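July 6, 2022

New pedal day, kind of. Finally got the Prikis overdrive off the shelf and into the practice room, 5 months after I bought it. 300 bucks used. Don't ask.

Ran it into the little Worelis combo first. Gain at 3, tone just past noon. Gritty, a bit fizzy up top. Then the Postma cab and wow – so much more low end, same settings. Should of done that first. Neck pickup is where it lives.

Gripes: the power jack is on the side, so it eats space on my board. And the LED is way too bright. 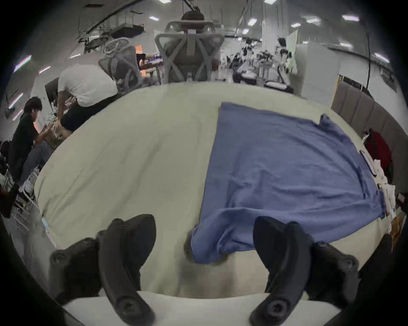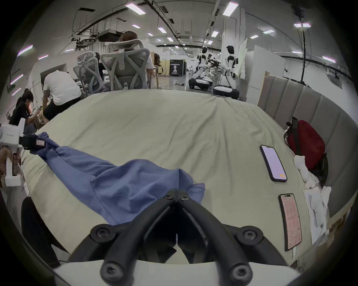 Still want a Botereck head but they go for 600 and I'm not selling the Tele copy to get one. Maybe in October, if the gig money shows up. For now I need something to throw over the combo so it quits collecting dust, and a plain blue cloth like the one in both of those would do it. Anyway strings are dead, need to restring tonite before rehersal. Clips soon, once I work out where to stick the mic.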